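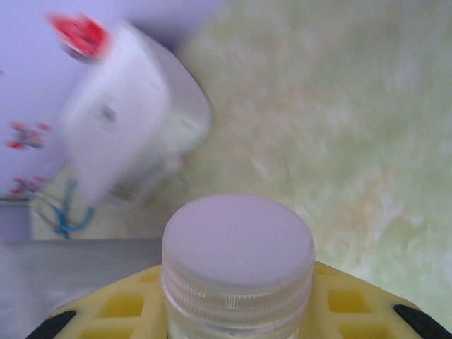

Caps on, caps off: a talk with Ásdís Ragnarsson

Ásdís Ragnarsson refills bottles. Shampoo, dish soap, white vinegar, the stuff she puts on the floors. She runs the refill counter at Wernwood, two rooms over a bike shop, and she has opinions on lids.

"People bring me a perfectly good bottle and no cap," she says. "What am I suppose to do with that? A bottle without a cap is a vase."

She keeps a drawer of spares. 159 at last count, sorted by neck size, and she did the count herself in February when the heating was out and there was no trade. Mostly white or see-through. Ribbed sides, if she has any say in it.

"Smooth ones I give away. Try a smooth cap with soap on your hands. You want those little ridges, you want something to hold on to."

We talk at her place, early, before she opens. Coffee on the windowsill. She is rinsing while we talk and doesn't stop, so parts of my tape are mostly faucet.

How does she clean them? Warm water, an old toothbrush, round the inside where the thread is. Then upside down on a towel overnight. The cap takes longer to dry than the bottle, she says, and most folks screw it back on too soon.

"Then it smells. And they come back and tell me the soap has gone off. The soap is fine."

Svend Bundgaard, who shares the lease, disagrees on the drying. He gives it 2 hours on the radiator. "I have never had a smell," he calls from the back room. Ásdís lets that one go by.

What about the ring, the bit left on the neck after the first opening? She cuts it off if it's loose, leaves it if it isn't. Used to pry at all of them with a butter knife - has a scar on her thumb from a Greltcombe vinegar bottle, shows me, it's small.

And carpets. Carpets come up twice. She will not pour over a rug, won't even set an open bottle near one. Her sister had a long-haired one, and a half liter of fabric softener went into it.

"You can't get that out. You rinse and it foams, you rinse and it foams. Cap on first, then you walk across the room. Finger tight and then a bit more."

Does she ever throw a cap out? Long pause. Cracked ones, yes. Anything that had bleach in it goes back on the same bottle or in the trash, she wont mix those.

Price of a spare cap is still nothing. She did think about charging. Arnar Ketilsson from the shop downstairs told her she should, and now he takes more than anyone - for chain oil, he says.

Wernwood opens at ten. Bring the cap.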